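Preguntas frecuentes sobre la parada del robot de reparto Gonau

¿Qué pasó exactamente?
Un martes, a las 11:40, el Gonau que lleva paquetes por la planta de Farevex se detuvo en mitad del pasillo y decidió que estaba rodeado. Estuvo 19 minutos pidiendo paso, con mucha educación, a nadie.

¿Hubo heridos?
No. Hubo un café derramado, pero el café ya venía mal sujeto.

¿Chocó con algo?
Rozó una puerta a velocidad de maniobra. El parachoques hizo su trabajo y cortó la tracción. El registro guarda 563 avisos de obstáculo de esa mañana, casi todos en los mismos dos metros.

¿Por qué no lo apartó alguien?
Porque el botón de liberar frenos está detrás de una tapa, y la llave de la tapa estaba en un cajón. Ahora cuelga junto a la base de carga.

¿Cuál fue la causa?

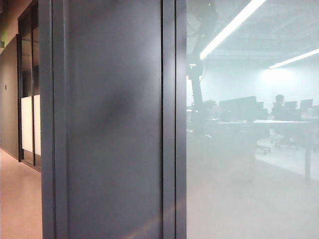 El Gonau se orienta con un telémetro láser y una cámara, y los dos se llevan mal con el vidrio. El láser lo atraviesa o rebota donde no debe; la cámara se cree los reflejos. En un tramo con una columna gris oscura, una puerta acristalada a un lado y, al otro, un ventanal lleno de brillos que da a los puestos de trabajo, el mapa acabó metiendo mesas y monitores en sitios por los que el robot pensaba pasar. La actualización de Karkura, instalada la víspera, había bajado el umbral de confianza — una mejora, según las notas de versión.

¿Qué se ha cambiado?
Hemos vuelto a la versión anterior y marcado los vidrios como zona prohibida en el mapa. El robot circula más despacio en ese tramo hasta que Karkura entregue la corrección.

¿Puedo ponerme delante para ver si frena?
No. Frena, pero no.

¿A quién aviso si se vuelve a parar?
A Jeanine Verstraete, extensión 185. Pulse antes la seta roja y no lo empuje.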